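Re: [parish-history] Clikumberg mill ledgers, transcribing

From: Bríd Duggan
To: parish-history list
Date: 19 January 2025

Cyril Kettle wrote:

> Bríd, I have the second box of ledgers back from the binder and would
> like to get going. Two things I can't settle alone. Do we keep the
> clerk's spelling or tidy it up? And what do we do with the pages where
> the ink has gone through? I make it 25 pages like that in the 1870s
> book, maybe half of them readable if you hold them to a window. Also
> Conall asked if we are doing the wage columns or only the names.
> Cyril

Cyril, all,

Quick one, on my way out the door.

Spelling: keep it. Every time. If he wrote "Dugan" on one line and "Duggin" on the next, type both. We can put the standard form in the extra column on the right. People searching will use that one anyway.

Ink pages: skip for now, but put the page number in so the gap shows. Please don't guess at surnames. We did that with the first box and I spent most of last April taking guesses back out. Mairéad has a sheet of black card that goes behind the page, works much better than the window. Ask her for it.

Wages: yes, all of it. Pounds, shillings and pence in three seperate columns, no slashes. Conall, the little "do." under a name means ditto, so write the name out in full. Same for dates.
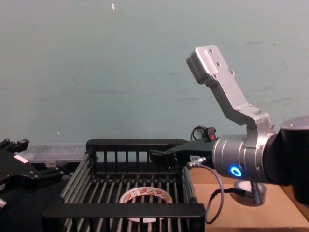

On the numbers, we have nearly 1,000 lines done from box one. Box two is thinner but the writing is worse. The clerk changes five pages in and the new man makes his capital L and S the same way. There's a Lacey family and a Stacey family both in the carding room, so watch that. If in doubt put a question mark after it and move on.

Hòa, could you resend the template? Mine has lost the drop-down for job titles and I've been typing "spinner" by hand like a fool. Also is 70 lines per file still the limit or did we drop that? Can't find the email.

Cyril, the loose receipts tucked in the back cover, leave them exactly where they are untill Mairéad has numbered them. The order might tell us something. Or might not.

Will look at the boarding house list tonight if I get a minute.

Bríd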